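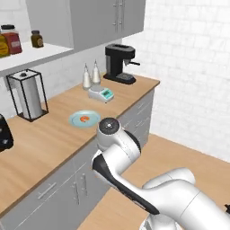 Computer-rendered kitchen with a white robot arm beside a wood-grain countertop.

The Zaltov scrapbook is a bound album of film publicity material assembled by an unidentified moviegoer during the silent and early sound eras. It contains 205 pages of clippings, theater programs, ticket stubs and studio portraits, many of them signed. The album takes its name from the Zaltov, a neighborhood movie house whose programs make up most of the first section.

Contents

The album holds 537 separate items, pasted in without regard to date. Most of the portraits are stock publicity prints of the type mailed to fans on request. Collectors have long disagreed over how many of the signatures were written by the performers and how many were the work of studio secretaries. A group of 13 portraits near the back carries personal inscriptions addressed to "Dot," and these are generally accepted as genuine.

Several pages preserve newspaper advertisements for films now considered lost. One of these, for the two-reel comedy Brukum, is the only known printed record of the film's cast.

Provenance

The early history of the scrapbook is not documented. It was found in a trunk bought at an estate sale in Ralero and passed through two private owners before it was acquired by the dealer Böttcher, who removed the original covers and had the pages rebound. A label on the old front cover, possibly bearing the compiler's full name, was lost at this time.

Research

Film historian Hiếu Ung published an index to the album on 10/3/23. Ung matched 30 of the loose ticket stubs to advertised showings at the Zaltov and proposed that Dot was an usher there. A revised index, issued the following February, corrected the order of the programs and withdrew two earlier identifications.

See also

Fan mail
Lost film
Movie herald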